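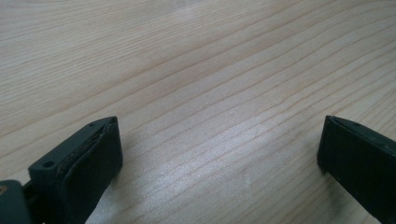
A light-colored wooden tabletop with fine, long grain lines.

Wood grain is the name given to the direction, texture and general look of the fibers in a piece of wood. The word is used rather loosely, and a cabinetmaker, a forester and somebody shopping for a kitchen table may each mean something a little different by it. In everyday speech it usually refers to the pattern of streaks and lines seen on a sawn or planed surface, while in the workshop it more often means the way the fibers run, and so the way the wood is likely to split, plane or bend.

Origin of the pattern

Most of what people admire in a board begins with the yearly growth of the tree. In places with a real winter, a tree puts on a layer of pale, open wood in spring, when it is busy moving water, and then a denser and usually darker layer as the summer goes on. By September growth has slowed a great deal in many northern species. Cut across the trunk and these layers show up as rings; cut along it and the same rings become lines, stripes or the tall pointed arches often called cathedrals. Trees from the wet tropics may grow more or less all year, and their boards can have very faint rings or none that the eye can pick out.

Types of grain

Straight grain runs parallel to the length of the board and is the easiest kind to work, which makes it a great favorite for tool handles, ladders and table legs. Spiral grain twists around the trunk as the tree grows. Interlocked grain changes its direction of twist from one group of layers to the next, and gives a handsome ribbon effect along with a good many torn surfaces for anyone in a hurry with a plane. Wavy and curly grain, prized by makers of violins, catch the light in bands that seem to move as the board is tilted.

Effect of sawing

The same log can give very different boards depending on how it meets the saw. Plain-sawn boards are cut in simple slices, waste little wood and show the broad arches mentioned earlier. Quarter-sawn boards are cut so that the rings stand nearly upright to the face, and they show narrow lines, swell less across their width and tend to stay flatter over the years. They also take longer to cut and cost more.

The small sawmill museum at Ongart keeps a collection of 822 labeled samples, begun by the retired sawyer Žydrūnas Bite, and in it are 16 boards taken from a single ash log, each cut at a different angle. Visitors often take them for several kinds of tree.

Finishing

Oil deepens the color of the grain and brings out contrast, while water-based varnish leaves pale woods closer to their bare shade. Very open woods such as oak are sometimes treated with a paste filler before varnishing if a glassy surface is wanted. Sanding is nearly always done along the grain, as scratches made across it stay visible for a long time, particularly under stain.

Related articles
Growth ring
Quarter sawing
Wood finishing
Ash (tree)
Ongart Sawmill Museum
Veneer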